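The Slow Return of the Repair Counter

For most of its history, the Arellano shop sold shoes and fixed almost none of them. The repair counter at the back took in a few broken heels a week and lost money every year. Brisa Arellano kept it open out of habit after she took over from her father.

Last October she moved it to the front window and cut the shoe racks in half. The shop now handles 325 repairs in a busy month, and the wait for a new sole is three weeks.

"People used to ask what a repair cost and then laugh," she said. "Now they ask how soon I can do it."

The price hasn't come down. A full resole on a pair of work boots runs $45, and a simple heel is $24. What changed is the price of the boots. Customers who once bought a cheap pair each winter have started buying one better pair and paying to keep it going.
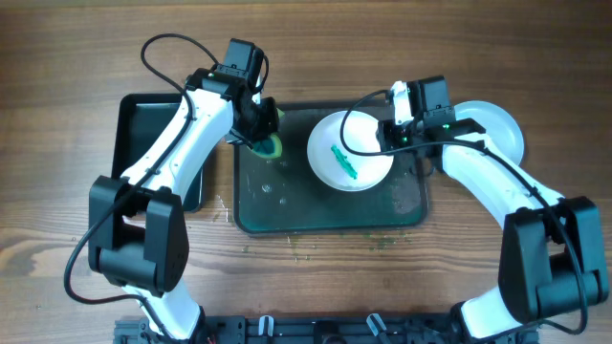 Training is the harder problem. Matilde Rebelo teaches shoe repair two evenings a week in a rented room behind a hardware store, and her class is full through spring. Her students start on old shoes from thrift stores. They learn to pull a sole without tearing the welt, then to sand, glue and stitch. Most of them ruin the first few pairs.

Rebelo learned the trade from an uncle and spent years doing alterations when shoe work dried up. She tells students to expect sore hands and modest pay. A few have gone on to work for dry cleaners that want to offer repairs again. One set up in his garage and takes drop-offs before seven in the morning.

Supplies can be slow. Two of the wholesalers Arellano grew up with have closed, and she now orders rubber sheet in bulk and splits it with a shop across the river. Her stitching machine is older than she is. She has a second one in the basement for parts.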